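Heating season in the Plandach houses

In October the heating in all three Plandach houses will be switched on again, and we want to tell you what is different this year. The old boiler in the cellar of house two has been replaced by the firm Wieser. The work took longer than planned - a valve had to be ordered twice - but the pressure test is now finished.
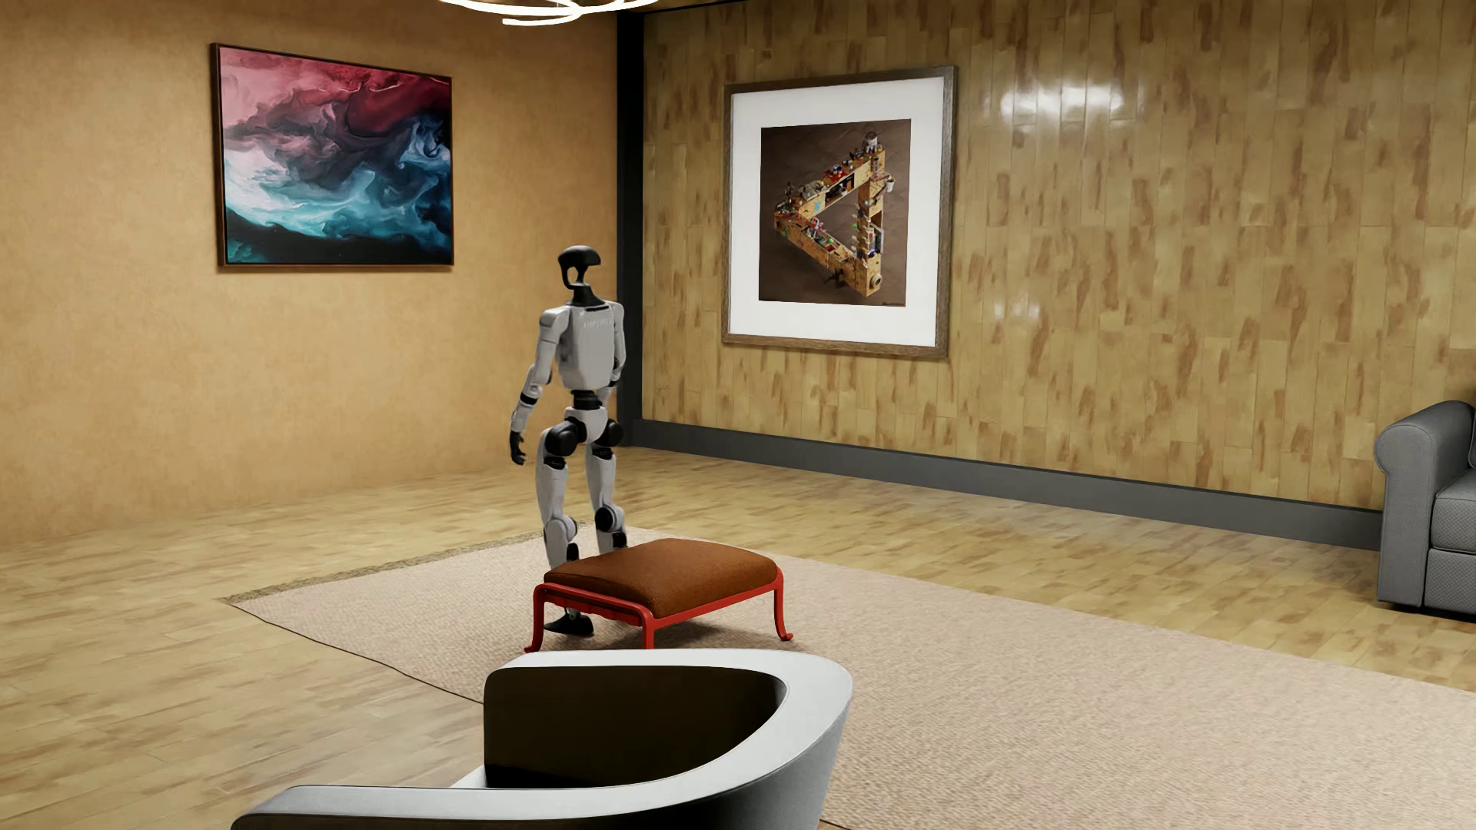

The new boiler lowers the temperature at night, from 22 o'clock until six in the morning. If your radiators are lukewarm in this time, please do not open them fully. They will warm up again by themselves before breakfast. Flats on the Grarkelberg side get the wind first, so for them the night setting is a little higher.

Please bleed your radiators once before the cold weather comes. A key can be borrowed from the house office against a deposit of 50 crowns. Put a cup under the valve, turn slowly and close it when water comes. Furniture should stand a hand's width away from the radiator.

Many of you asked about the cost. The monthly advance payment stays the same until the spring reading.

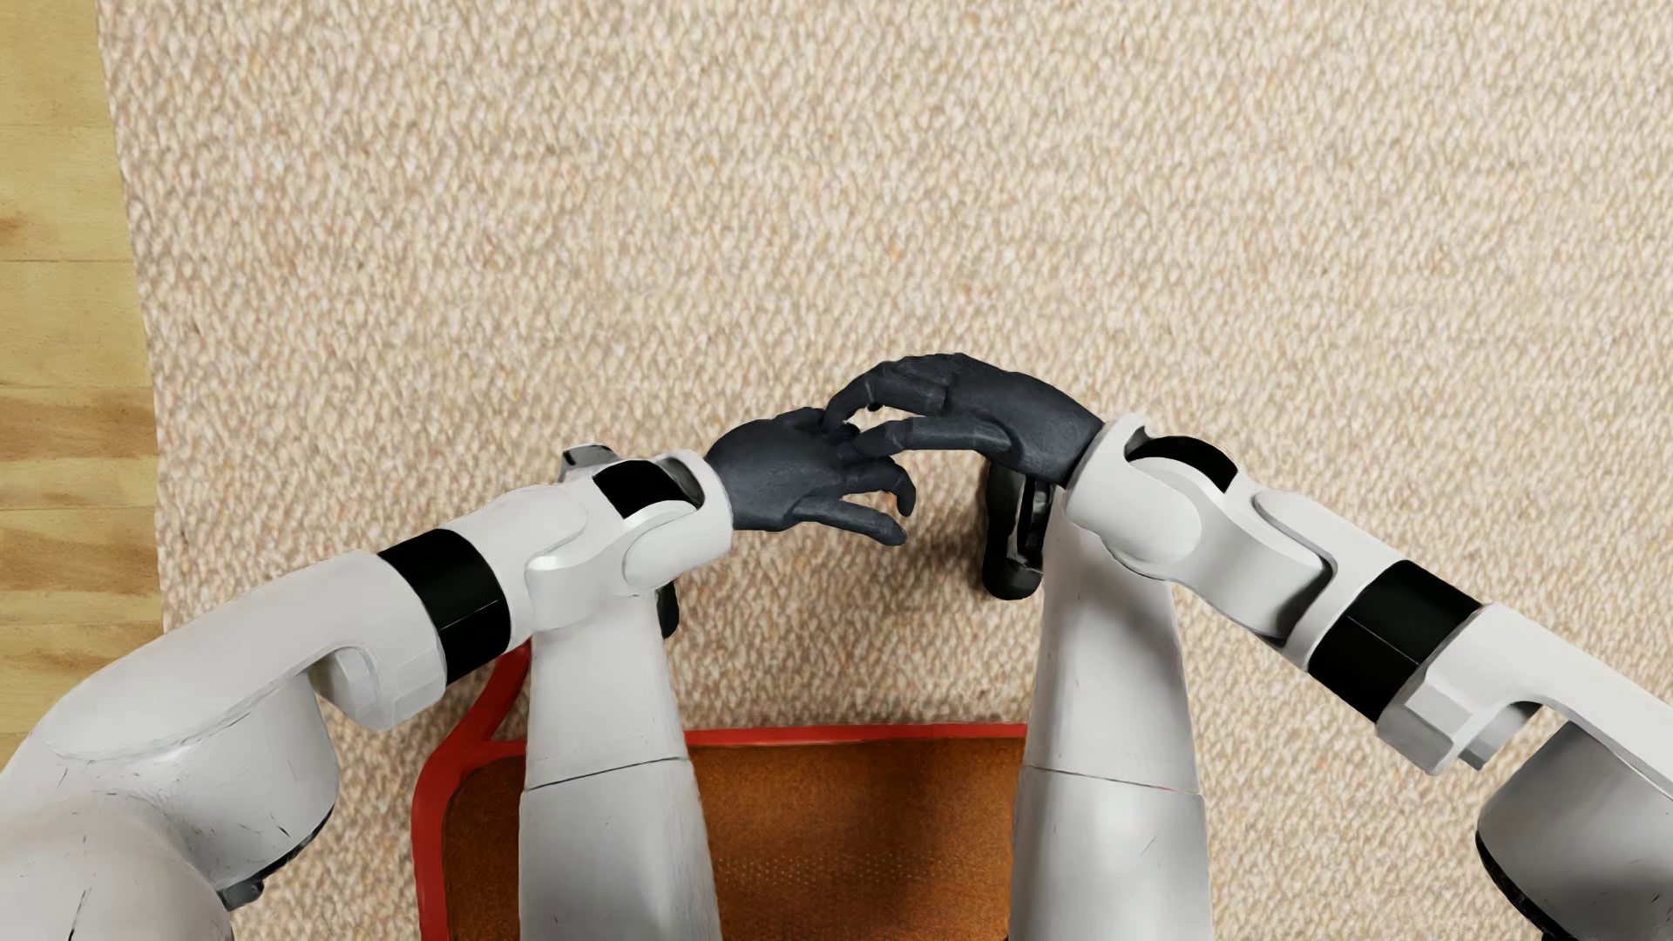 One neighbour from house three wrote to us that six in the morning is too late for people on the early shift at Gilum, and she would like to have warm rooms already at five. We have passed this on to Wieser and will write the answer in the next newsletter.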